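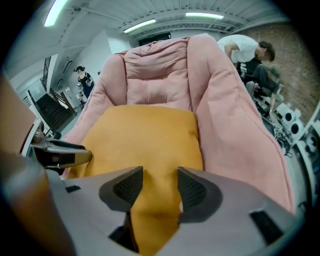 Washing and Caring for Your Cushions: FAQ

Can I machine wash a Marras cushion cover?
Yes. Close the zipper, turn the cover inside out and wash it cold on a gentle cycle. Wash bright colors separately the first two times.

What about the insert?
Foam inserts should not go in the washer. Spot clean them with a damp cloth and let them dry flat. Polyester inserts can be washed if your machine has room for them to move.

Can I use the dryer?
Low heat only, and only for polyester inserts. Covers should be hung up.
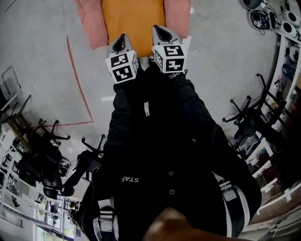
An orange-yellow cushion on pink fabric.

My cover shrank. Can I exchange it?
Covers can be exchanged once within 16 days of delivery. Write to Raymonde Caron at our Fendesano shop and include your order number.

How long should an insert last?
With daily use, expect to replace a polyester insert after a few years. Foam holds its shape longer. Replacement inserts are $12 each in all sizes.

Do you sell covers without inserts?
Yes, in every color we stock. Measure your old insert from seam to seam before ordering.

When do orders ship?
Orders placed before noon on Wednesday go out the same week.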